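Search this site
Type and press enter

Food & Drink Service, handout for session 5: pouring and setting out cold drinks

Hi all, and thanks for being so patient last time while I hunted for the big pitcher. These are my notes from the class, tidied up a little, plus the bits I forgot to say out loud. Binta Briggs asked me to put more in about glasses, so the second half is mostly that.

Let's start with the table, because I always do. I like a pale, plain top for practice. You can see every drip on it! If you've pushed two tables together, feel along the join with your hand before you put any glass near it. One side is nearly always a hair higher than the other, and a foot that straddles the seam will rock. Keep your pouring spot well on one side of the line and push everything you aren't using to the back by the wall.

Small cups first. People think they're easy and then flood them. A little see-through cup of orange-yellow drink looks full long before it is, and then suddenly it really is. 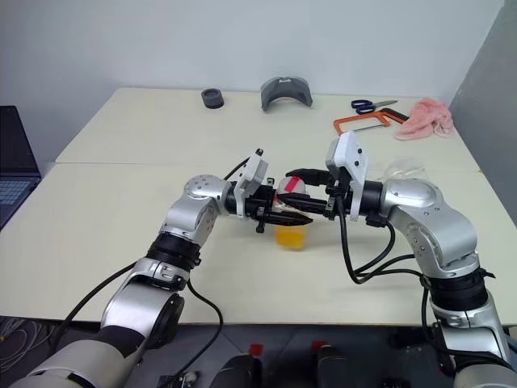 For the tasting exercise we use 80 ml per person, and I want you to learn what that looks like in each cup or glass you own. Measure it with water at home, twice, and then try it by eye. Temitope Lawal did this with every mug in her kitchen and now she's scarily good at it (she's also very smug, but fair enough).

Now, bottles. Hold low on the body so the neck is free to tip, and bring the mouth of the bottle to the glass – don't lift the glass up to meet it. Go slowly at the end. The last bit always comes faster than you expect, and that's where most of our spills came from in February.

With a stemmed glass, steady it by the stem or the foot and keep your fingers off the bowl. Leave a clear band under the rim. A bit over half full is plenty for juice, and your guest can carry it across a room without staring at it the whole way.

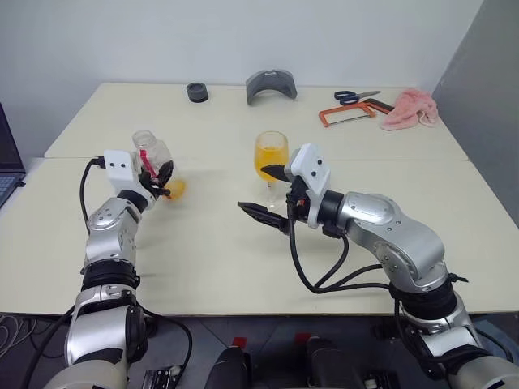
Homework for next time: pour 2 matching glasses from one bottle, set them side by side and crouch down to check the levels. Write down which one came out higher and which hand you used. Nneka Ezeani has the spare worksheets if you lost yours. And please bring a dry cloth, I only have the one.

Questions to Tamunoemi Edet, Inach course office | © Inach | Back to top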